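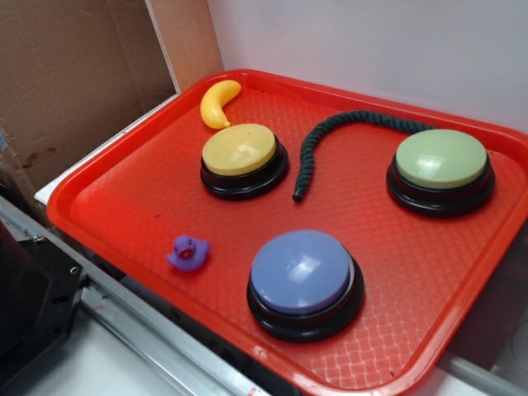

About Didholm

Didholm supplies sorting trays, push buttons and small handling objects to preschools, occupational therapy rooms and toy libraries. We assemble sets to order and sell replacement parts individually. The catalogue lists up to 3000 parts across nine product groups.

What goes in a set

A standard set is built on a plastic tray with a raised, rounded rim and a textured floor. Large round push buttons are the main component. They have domed caps in yellow, mint green or lavender blue on black bases with a flared bottom edge. Loose objects are added according to the age group: a toy banana, a rubber duck, a short length of twisted rope. Customers may specify any combination of colours, provided each item fits inside the rim.

Product lines

Ridex: trays and lids. Part numbers start at 1244.
Draka: rope and cord, cut to length, ends finished before dispatch.
Kļaviņa: push buttons, caps and bases. Part numbers start at 2166. Caps and bases are sold separately.

Checking and packing

Each button is pressed and released by hand before packing. Rope ends are checked for fraying. Trays are inspected along the rim for burrs and wiped down. Sets are packed with the heaviest items at the bottom and a printed contents list on top.

Care

Wipe trays and caps with a damp cloth and mild detergent. Do not immerse the buttons. Rope may be hand washed and should be dried flat.

Orders

School orders for the new year should reach us by the end of September. Quote the part number and colour for all replacements.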